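Search products Enter keyword or part number Go

Tedo Standby Controller, Wall-Plug Model

The Tedo standby controller is a plug-in unit that disconnects a group of secondary devices when the primary device they depend on is turned off or drops into standby. It is intended for home offices, television cabinets and hobby benches, where one device is used deliberately and several others stay on for no purpose after it is finished. Installation requires one grounded wall outlet. No wiring, network connection or account is needed.

Principle of operation

A current sensor on the primary outlet measures the load of whatever is plugged into it. While that load is above the set threshold, the switched outlets are live. When the load falls below the threshold, a delay starts. If the load stays low until the delay ends, a relay opens and the switched outlets lose power. When the primary device is turned back on, the relay closes at once and the switched outlets come back.

The threshold is set with a dial on the side of the housing and can be placed anywhere from 5 watts to 65 watts. The delay is fixed at 14 minutes on this model. A long delay was chosen on purpose: computers that sleep and wake repeatedly would otherwise cycle the relay, and printers that are powered down too soon may not finish parking their heads.

Outlet layout

The housing has one primary outlet, marked in green, four switched outlets, and one always-on outlet at the lower end. The always-on outlet bypasses the relay entirely and is meant for modems, routers, recorders and other equipment that must keep running. Spacing between the last two switched outlets is wider than the rest to accept a bulky adapter.

Specifications

Supply: 120 V AC, 60 Hz, grounded
Maximum combined load: 15 A
Threshold: 5 to 65 W, adjustable
Delay: 14 minutes, fixed
Cord length: 19 inches
Relay: single pole, normally open
Housing: flame-retardant plastic, off-white
Mounting: two keyhole slots on the rear
Use: indoors, dry locations only

The cord is short because the controller is meant to be mounted close to the wall outlet. Do not lengthen it with an extension cord, and do not plug the controller into another power strip. Customers who need a longer run should look at the Tedo desk model, which uses the same sensor board and a heavier cord.

Setting the threshold

Plug the primary device into the green outlet and turn it on. Turn the dial fully counterclockwise. The indicator next to the dial lights when the load is above the threshold. Put the primary device into standby. If the indicator goes out, the setting is already correct and nothing further is needed.

If it stays lit, the standby load is higher than the lowest threshold. Turn the dial clockwise slowly until the indicator goes out, then a little farther. Turn the device on again and confirm that the indicator lights and stays lit through normal use. Dim screens and idle laptops are the usual cause of trouble here. A laptop with a full battery may draw so little that the controller reads it as off -- in that case use the monitor as the primary device and plug the laptop into the always-on outlet.

What to connect

Suitable secondary devices include monitors, speakers, desk lamps, printers, scanners, game consoles that have been shut down fully, and chargers for tools or cameras. Devices with mechanical power switches should be left in the on position.

Do not connect refrigerators, freezers, aquarium pumps, medical equipment, alarm panels, space heaters or window air conditioners to the switched outlets. External hard drives may be connected only if the computer ejects them on shutdown. Projectors with a cooling cycle longer than the delay belong on the always-on outlet.

Expected savings

Savings depend on the standby load of the connected equipment and on the hours it would otherwise sit idle. To estimate them, add the standby watts of all secondary devices, multiply by the idle hours in a year, divide by 1,000, and multiply by the rate per kilowatt-hour on your electric bill. The controller's own consumption should be subtracted from the total. Newer equipment often has low standby loads and the result may be small. Older audio receivers and laser printers usually give the largest figures.

Accessories

Appiah cable tray, under-desk, steel
Pernerel plug-in watt meter, for measuring standby loads before setup
Tedo mounting screws and anchors, replacement set
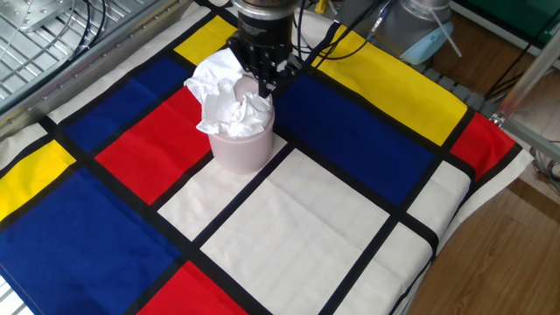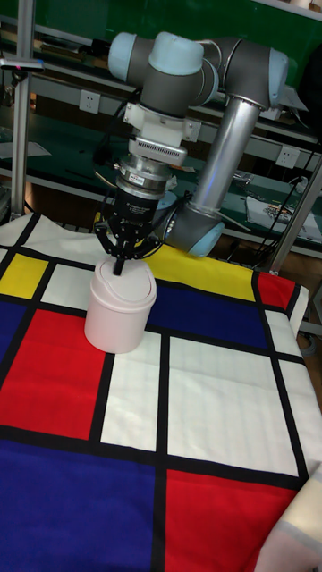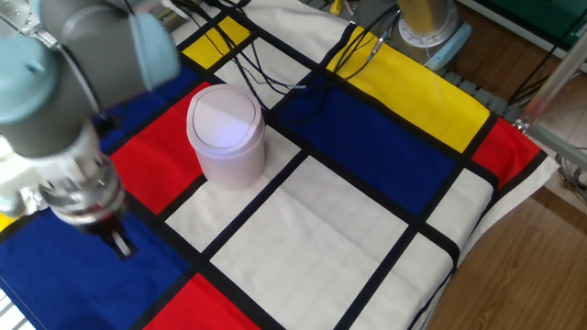
5 min read

Care and troubleshooting

Unplug the controller before cleaning. Wipe the housing with a dry cloth. Do not use solvents or spray cleaners near the outlets. Dust in an unused outlet can be removed with a soft brush.

Switched outlets never turn off: the threshold is set too low, or the primary device does not enter standby. Check the sleep settings of the device first.

Switched outlets turn off during use: the threshold is set too high. Turn the dial counterclockwise in small steps and allow the full delay to pass before judging the result.

Indicator does not light at any setting: press the reset button beside the cord entry. If it trips again, reduce the connected load.

A single click when the relay opens or closes is normal. Buzzing is not -- disconnect the unit and return it.

Ordering notes

The wall-plug model replaces the earlier Tedo unit sold under the Tastier name, which had a fixed threshold and no always-on outlet. Mounting slots are in the same position, so existing screws can be reused. Stock of the earlier unit ended in February and spare parts for it are no longer supplied.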